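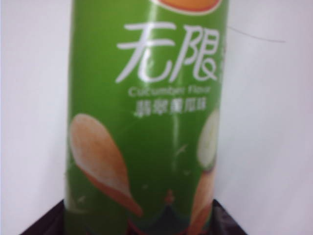
Hillberg Bench: Equipment Plan, Phase 2

Pages in this gallery support the purchase request for the two-arm packaging bench at Hillberg. Quotes were taken from Pritness and Camenzind. Fludlow supplies spares only and did not quote on arms.

Line 1, arms and grippers. Two arms per bench, two-finger grippers on both. Budget one spare gripper per arm and 4 sets of fingertips per bench. Fingertips are a consumable and go under operating cost. Camenzind prices them at $181 a set, with no discount on volume.
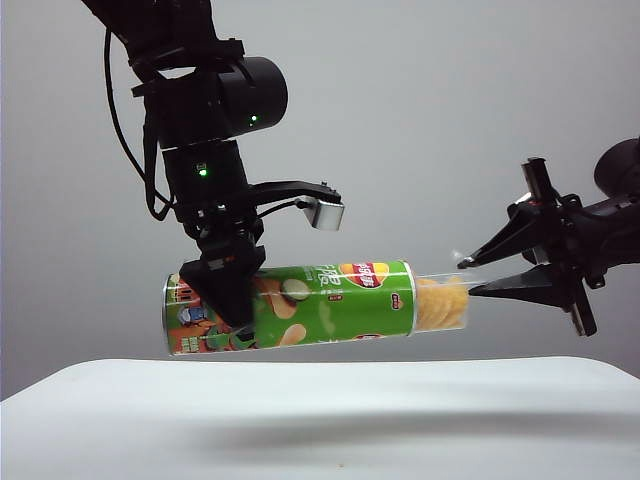
Handoff work sets the payload and reach figures. One arm has to carry the full weight of the item at the end of its travel, so the holding arm is specified for the load alone and the second arm is treated as unloaded. Pritness rates both arms the same, which simplifies spares.

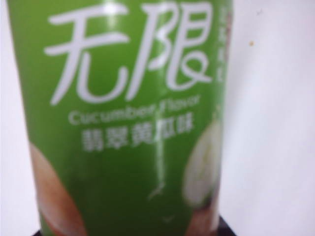 Line 2, wrist cameras. The allowance is $1,102 per arm, including mount, cable and lens. Minimum focus distance is the figure to check before signing. On the green cucumber-flavor container the large characters hold up at close range, but the narrow column of small text on the right side is not legible. If label reading is in scope, price the close-focus lens as a separate item.

Delivery is quoted at 4 weeks from order. Lighting and the bench top are carried on the facilities budget.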